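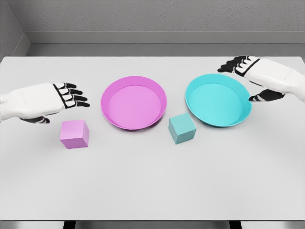

Wanted: testers for Hamdy, our two-handed robot practice kit (paid, part-time, from home)

Posted by Maj-Britt Strömberg, Tenance
Last day to apply: 08/11/2024

Hi! I'm Maj-Britt, I run user testing at Tenance, and I need people with patience and opinions. We make a kit called Hamdy. You get a pair of tracking gloves, a little base station that sits on your desk, and a login, and with those you drive two robot hands on your own computer screen. It's all simulated, so there's no robot in the box and nothing heavy to lift. You move your hands, the hands on the screen move (mostly the way you meant), and you try to get small jobs done with them.

We did our first round of testing in September with people who already work with robots. They were great and also kind of useless for what I need now — they forgave everything! They'd hit a confusing menu, shrug, and find the config file. The folks who are going to buy Hamdy are community college instructors, makerspace people, and small shops thinking about getting a real pair of arms and wanting their staff to practice first. They won't go looking for a config file and they shouldn't have to. So this round is for regular people.

What you'd be doing

You'd work through our starter tasks, all 86 of them, and tell us what you think as you go. Please don't panic at that number. Most are over in a couple of minutes, and the early ones are hardly tasks at all: open your hand, close your hand, hover over the table without bumping it.

The ones I care about most this time are the tabletop sorting tasks. You've got a plain white table with a pink cube, a pink dish, a teal cube and a cyan dish on it, and a white robot hand coming in from each side. The instruction on your screen is one line, something like "put each cube in the dish that matches." Sounds like nothing, right? Well, I've watched a grown engineer chase that pink cube off the edge of the table and say a word I can't put in a job ad. The dishes are shallow with a raised rim, and you've got to get the cube up and over the rim and then let go without flinging it. Then you get the same layout with the instructions swapped, or you're told to do both cubes at once, and that's when people start laughing or sweating.

Some of what I want to know about those tasks is very basic. Is "teal" versus "cyan" a problem when you read the instruction? (We've argued about this in the office for weeks. I think we should just say blue. I've been outvoted so far and I'd love some evidence.) Did you know which hand to start with? Did you reach with your thumb or did you sort of scoop? When it went wrong, did you think it was your fault or ours?

After every batch of tasks there's a short form. Then once a week you and I, or you and one of my teammates, get on a video call and talk it over. I like the calls a lot better than the forms, and I suspect you will too.

How much time

15 hours in total, spread over three weeks, and you pick the hours. Early mornings, after the kids are down, whatever suits you. I do ask that you don't cram it all into one weekend. Your hands will get tired, and your notes will get grumpy in a way I can't sort out from real complaints! A good sitting is forty minutes or so, then take the gloves off and go do something else.

The calls count toward your hours. So does setup, so does time spent on hold with our support line if it comes to that, and so does reading the manual, which is too long (tell me which parts to cut).

Pay

$600 for the full round, half when you finish your setup call and half when your last form is in. If you need to drop out partway through, tell me and we'll pay for the hours you've done. You won't get a lecture. People get sick, jobs change, dogs eat gloves.

We ship the kit to you and send a prepaid label to get it back. You don't pay for anything, and we won't ask for your card number for a deposit. If somebody claiming to be from Tenance does ask for one, it isn't us, so please forward me the message.

Who I'm looking for

I've got 39 spots. I'd like them filled with as mixed a crowd as I can get: different ages, different jobs, different sizes of hands. Left-handed people, please, please apply — I only had a few last round and they found problems that the rest of us had sailed right past.

You need to be 18 or over, live in the US, and have a decent computer. Decent means a laptop or desktop from the last five years or so with a real graphics card in it. If you don't know whether yours counts, put the model name in your application and I'll look it up for you. Chromebooks and tablets won't run it, sorry. You'll also want a desk or table with room to move both arms without knocking over your coffee.

You don't need any experience with robots, coding, or video games. If you've got some, fine, put it down, it won't hurt you. If you're a person who usually says "oh, I'm terrible with technology," I especially want to hear from you.

If you have arthritis, a tremor, limited grip, or anything else going on with your hands, you're welcome here too. The gloves come in four sizes and there's a setting that scales up small movements. I'd be very glad to have people who'd use that setting for real tell us whether it's any good. My guess is it needs work. You can mention this in your application or save it for the call, or not mention it at all.

What isn't great yet

I'd like you to come in with your eyes open, so a few things to know up front.

The gloves need recalibrating more than I'd like. Plan on doing it at the start of every sitting, and possibly again in the middle. You hold both hands flat, make two fists, hold them flat again, and you're done. It gets old.

There's no sense of touch. You can see that you're gripping the cube, but you can't feel it, and for the first hour or so you'll squeeze way too hard. Everyone does it. A faint click plays when a fingertip makes contact, and we're trying out two versions of the click, so you may find that yours sounds different after an update.

The view is fixed in the starter tasks. You look at the table from one spot and can't lean around to check behind things. Some people hate this. We've kept it simple on purpose for beginners, but I'm not sure we're right, and it's one of the things I'll ask you about.

And the scoring is a mess. It gives you stars, and I don't think anyone on our team could explain why a run gets two of them instead of three. Ignore the stars for now. They're getting ripped out or redone, depending on what you all tell us.

What we record

Hamdy saves the movements of the gloves and what the robot hands did on the screen. It doesn't use your webcam and it doesn't record sound during tasks. The weekly calls are recorded only if you say yes, and you can say no and still be in the study. We use the recordings to fix the product. Your name is taken off before anyone outside my team sees them, and if you change your mind later, write to me and I'll have your files deleted.

There's a short agreement to sign about not posting screen recordings before the kit is out. You can tell people you're doing this, and you can tell them what you think of it, good or bad.

The in-person option

If you live near Groster, you can do the whole thing at our office instead, on our computers, with snacks. We're on the second floor of the Edton building, there's an elevator, and the parking behind it is free. We've got room for a few people at a time on weekday afternoons and Saturday mornings. The pay is the same. I'd pick this option if your computer is on its last legs or if you just like having someone in the room to complain to.

How to apply

Go to the testers page on the Tenance site and fill in the form. It's one page. We ask for your name, where you live, what computer you've got, which hand you write with, and your glove size (there's a little chart, all you need is a ruler). Then there's one open question: tell me about the last gadget, appliance or app that drove you up the wall, and what you did about it. That's the part I read first. Please don't polish it! Last time a woman sent me four paragraphs on her dishwasher and she turned out to be one of the best testers I've ever had.

No resume needed. No cover letter either.

I read every application myself, so it takes me a bit. You'll hear from me either way within two weeks of the closing date. If you're in, we'll set up a twenty-minute call, mostly so you can ask me things and decide if you still want to do it, and then the kit goes in the mail.

If we run out of spots, I'll ask if you'd like to stay on the list. There'll be another round after this one, with harder tasks — drawers, lids, a pitcher that everybody on the team is scared of — and I'll go to that list first.

Questions before you apply? Use the contact link on the same page and put "Hamdy testers" in the subject line so it lands with me and not with sales.

Maj-Britt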